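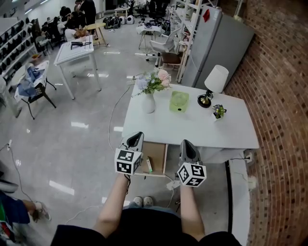

Reading time: 3 min

13/10/2019

Starkus opens its household chores trial, and the drawer is still winning

Can a machine tidy up a bedside table yet? Starkus has spent the months since February trying to find out, and today we're delighted to share the first results from our chores program, run together with our partners at Ovier!

The short answer is "sometimes." The longer answer is a lot more interesting, and we think anyone who has ever dreamed of handing off the housework will enjoy it.

The program covers 17 everyday jobs, all of them small. Opening a drawer and putting something away in it. Picking up a box of bandages without crushing it. Moving a lamp a few inches so the table can be wiped. Folding a cloth over the back of a chair. These are jobs a child can do while talking about something else, and they are the ones machines have found hardest for years.

People do every job first, using hand-held grippers in place of their own fingers. The recordings then go to Bach, our learning software, which has to work out how to do the same thing with a robot arm. Each job gets 30 tries by machine, and a try only counts if the item ends up where it belongs with no help from a person.

So how did it go? Bach now handles eight of the 17 jobs well enough that we'd let it loose in our own kitchens. Boxes are a real bright spot. A light cardboard box is awkward to hold, since it gives a little when squeezed and slips when it isn't, and a year ago we would have bet against it.
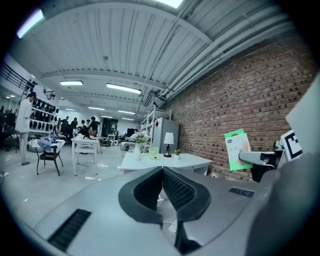 A box marked "Dolo" held upright in the gripper during the Starkus chores program.

Drawers are another story. Pulling one open is fine. Laying something slim inside it, letting go cleanly and closing the drawer again is three jobs pretending to be one, and Bach still loses its way somewhere in the middle more often than we'd like. Cloth is harder still. Five of the jobs involve fabric of some kind and the software hasn't passed any of them, so please keep folding your own towels for now.

We're also publishing results from the shop-floor side of the program, carried out with Guron. Sorting and restocking small packaged goods went better than the home jobs, mostly thanks to shelves that stay put and products that come in the same few shapes. Homes are messier. A flower vase gets moved, a cable turns up where there wasn't one, and the machine has to cope.

Are household robots ready, then? Not for a whole house, and we'd be wary of anyone who told you otherwise. But a machine that can reliably clear part of a table is a big step up from where we were in February, and we're thrilled with the progress!

The next round adds kitchen jobs, including loading a dish rack and wiping up a spill. Full scores for every job, failures included, are available from the Starkus press office on request, and reporters who'd like to visit and try the grippers themselves are very welcome.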